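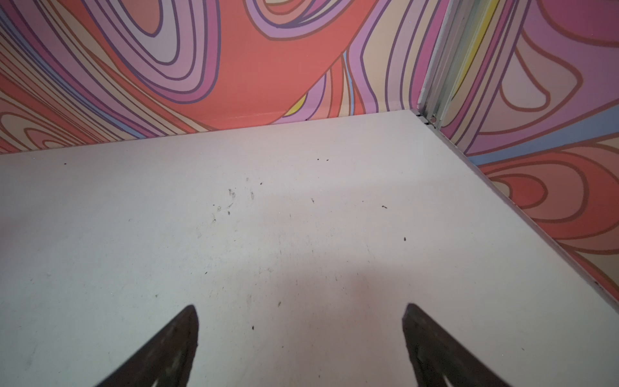
Section 4 - Bench, walls and first wipe-down

Plovley tabletop arm kit, set-up guide
Rev. 11, F. Nägeli, 7 Sep 2018

Read this before you power the arm. Section 3 (bolting the base) has to be done and checked. If the base still rocks, go back. Don't start here with a loose base.

What you need out of the box

White bench panel
Back wall and right-hand wall, printed side marked with a sticker
Aluminum corner post
Metal edge strip
Bag C (screws, hex key, spare screws)
Finger pair, dark, already on the gripper
Soft brush, two cloths

Not in the box: a vacuum with a narrow nozzle, a small level, decent light.

4.1 Laying the bench panel

1. Arm parked, power off, plug out of the wall. Not just the switch.
2. Peel the film off both sides of the panel. Get all of it. Film left underneath makes the panel creep.
3. Matte side up. Both sides are white, so tilt it against a window if you can't tell.
4. Slide it in from the front until it stops. No hammering.
5. Level it left to right, then front to back. Adjust the feet, not the panel.
6. Press down on each corner. Nothing should click.

Note: light scuffs and smudges on the panel are normal after a few days of work and don't need a new panel. Deep scratches you can catch a fingernail in are another matter, order a replacement.

4.2 Corner post and walls

1. Stand the post in its corner. Channels run up and down. Screw at the foot goes in finger tight for now.
2. Drop the back wall into its channel. Pattern facing the arm.
3. Same with the right wall.
4. Leave a thin, even gap under the back wall. It should look like a fine dark line from one end to the other. If the line gets fat at one end the wall is crooked.
5. Tighten the foot screw. Snug, then stop. The thread is in aluminum and will strip.
6. Lay the edge strip along the seam between the bench and the right wall. Push down along its length with your thumb, starting at the corner.

CAUTION: the edge strip is thin metal. Ends can be sharp. Gloves.

Note on the pattern: the Loltusell walls come in several prints. Swirls, bands, loud colors. Any of them will work with the kit. Don't mix two prints on one bench unless your task sheet asks for it, and write down which print you used. If you swap walls later, redo 4.5.

Note: colors will look more washed out through the wrist camera than they do to your eye. Don't turn up the saturation to fix it. Leave the color settings where they are, change the light if you have to.

4.3 Wrist camera check

1. Plug in. Wait for the steady green light on the base.
2. Open Ninh on the laptop, choose Wrist view.
3. Choose Park high, then Look at corner. Hands clear of the bench.
4. Both finger tips should show at the bottom of the view, one left of center and one right, with plain bench between them. The far corner should be up toward the right.
5. Only one finger showing - the camera is twisted on its bracket. Power off, loosen the bracket screw, turn it a hair, tighten, try again.
6. No fingers at all - the camera is tipped too far up. Same screw.
7. Save the view as your reference. Name it with the bench number, you will want it later.

CAUTION: never adjust the bracket with the arm powered. It holds position until it doesn't, and your hand is in the wrong place when it lets go.

4.4 Clearing the bench

Most support mail we get on this kit comes down to crumbs. Small dark specks on a white bench are easy for the camera to see and easy for you to miss. Foam, tape ends, bits of packing, grit off a shoe. They collect along the back edge and out in the middle of the work area. Do this at set-up, and again before every run that gets recorded.

1. Arm to Park high. Then power off.
2. Look across the bench from low down with the lights on. Then look at the Wrist view you saved. Compare.
3. Brush from the back wall toward you. Not sideways, sideways just pushes everything under the strip.
4. Vacuum the gap under the back wall and along the edge strip. Low setting. Keep the nozzle off the print.
5. Wipe the bench with a barely damp cloth. Plain water. Then the dry cloth.
6. Wipe the fingers, tips first. Check near the base of each one too, grime hides in the texture.
7. Power on, take a new Wrist view, compare again.

Specks still there in the same place? Could be three things.

- Speck stays put on the bench when the arm moves: real crumb, or a mark in the surface. Try a fingertip. If it won't lift, it's a mark. Note it on the bench sheet and carry on.
- Speck moves with the camera: dirt on the lens. Lens cloth only, no spray.
- Speck comes and goes: a loose thread or a hair on the bracket, usualy.

Note: a soft, faint shading on the bench near the fingers is not dirt. Don't scrub at it. Move the arm a little and see if it goes along.

CAUTION: no solvent, no glass cleaner, no melamine sponge. They polish the matte finish and you end up with a shiny patch that throws glare into the camera. Can't be undone.

4.5 Empty bench run

Nothing on the bench for this one. No parts, no tray, no hex key left behind.

1. Ninh, Set-up menu, Empty run. Speed at 20 percent, leave it there.
2. Thumb on the stop button the whole time.
3. Press Start. The arm visits 34 points over the bench and comes back to park.
4. Listen. A soft hum is fine. Scraping is not, hit stop.
5. When it finishes, read the line at the bottom of the window.

"Clear" - done, go to Section 5.
"Check surface" - it saw something. Back to 4.4.
"Check walls" - a wall has moved or the print in the menu is wrong. Pick the right print first, then look at the screws.
"Height" - bench is out of level by more than 2 mm. Back to 4.1, step 5.

If you get "Check surface" again after cleaning twice, stop cleaning. Send the saved Wrist view and the result line to support at Cumidard, with the bench number in the subject. Don't crop the view, we need the corner in it.

4.6 Daily routine once you're up and running

Short version, tape it next to the bench.

Power off. Brush back to front. Vacuum gap and strip. Wipe bench, wipe fingers. Power on, Wrist view, compare. Empty run if anything was moved.

Weekly: foot screw on the post, bracket screw, edge strip still seated. A lifted strip shows up as a wider shadow along the seam.

Note: benches that run foam or cardboard parts need the brush between tasks as well, not only in the morning. Fingers pick up grit and carry it across.

4.7 Spares

Bench panel, finger pair and wall sets are ordered separately. Corner post and edge strip come together, one part number, see the list at the back. Older kits shipped before January use the narrow strip - it does not fit the new post, so check wich one you have before ordering. The narrow one has no lip on the underside.

Questions on this section go to Florian Nägeli, Cumidard support. Have the bench number ready.

Next: Section 5, Loading the first task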